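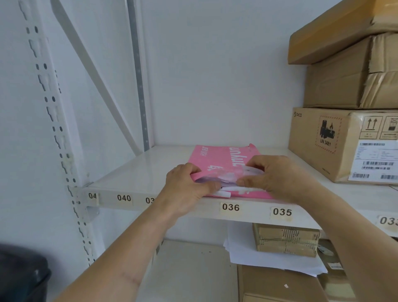 A pink mailer on the storage shelf.

Changes to the Galstead parcel and print desk

The parcel and print desk on the ground floor of Galstead has been open to all tenants for a year, and a few things are changing after the summer. Most of them come out of the tenant survey. We sent it to every business in the building and got 49 replies, more than we expected for a form with that many questions.

The main complaint was parcels. People were told by a courier that something had been delivered, came down for it and could not find it. In most cases it was in the building but had been put on another firm's shelf. Sitau and Dankwa had the worst of it, with suite numbers one digit apart, and both have been patient.

From September each firm will have its own shelf, marked with the firm name in place of the suite number. Please ask your suppliers to put the firm name on the first line of the address. A personal name alone is hard to match, particularly for people who joined recently. If you are expecting something for a colleague in another office, send the desk a note with both names.

Parcels will be held for two weeks. After that we will email the firm once and then return the item to the sender. Aba Fiadzo, who runs the desk, asks that anyone going on leave name a person to collect for them. Food, plants and anything that has to stay cold should not be sent to the desk at all. Large items -- furniture, display boards, anything on a pallet -- still go to the loading door and need a day's notice.

Outgoing parcels are collected at four in the afternoon, an hour later than now. Returns need to be sealed and labeled before they are handed in. Tape and a marker pen are kept at the desk for this, and the pen has a string on it for a reason. 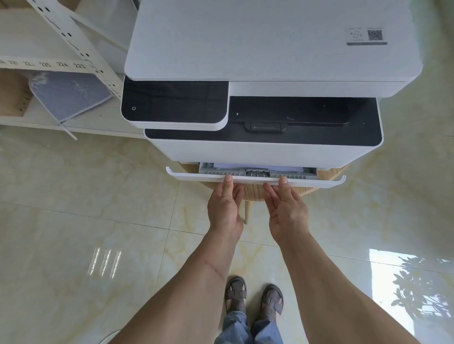 The paper drawer pulled partly open on a multifunction printer.

Printing was the second most common subject. Each firm now has 400 free pages a month, and that goes up to 500 in September. Unused pages do not carry over. Pages above the limit are added to the monthly bill as before, and the price per page stays the same. Scanning is free and does not count toward the limit.

Several people asked for color. We looked at the cost and decided against it for this year. Nirnholm on the second floor does color work and bindings at a discount for tenants, and will take a file by email in the morning for pickup the same day.

Please do not print long jobs between nine and ten. That is when most people come down for a contract or a label, and one handbook can hold up the whole line. If you have a job of more than 55 pages, leave it with the desk and it will be run in the afternoon. We would also ask people to take their pages with them. A surprising amount of payroll gets left behind, and it all goes into the shredder at closing time.
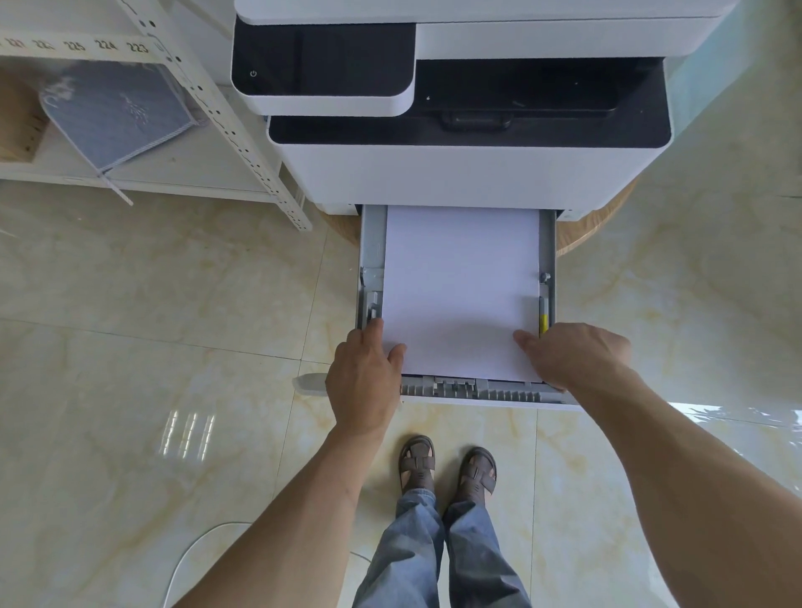

The opening hours will also change. The desk will open at eight and close at six, with no lunch break. Josué Lacerda is joining to cover the second half of the day, so the note on the door at noon will be going away. He has worked at the front entrance on and off since last winter and many of you know him already.

Two requests from the survey are still open. One was for lockers that can be used after hours, which depends on getting a price we can live with. The other was for a second set of keys to the mail room, and the answer to that is probably no.

Questions about shelves or page limits can go to Aba at the desk. Firms that want a different name on their shelf from the one on the lease should tell her by the end of August.

Posted June 22, 2026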